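3.2 Material und Ablauf der Befragung

An der Befragung zum Farbgedächtnis nahmen 944 Personen teil. Jede Person betrachtete 60 Sekunden lang Aufnahmen von Alltagsgegenständen (Abb. 3). 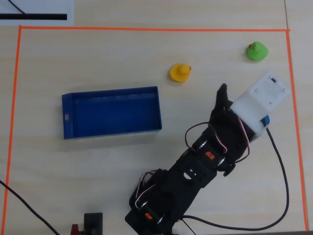
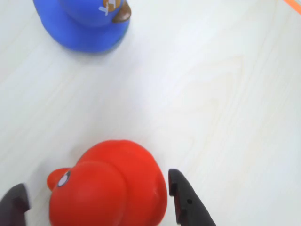
Abb. 3: Zwei Aufnahmen. Erste: Tischfläche mit orangem Klebeband; zweite: rote Gummiente.

Nach einer Pause wurde der erinnerte Farbton auf einer Skala von 0 bis 100 eingestellt. Die Skala wurde von Jaiswal und Harb übernommen. Fehlende Werte wurden nicht ersetzt.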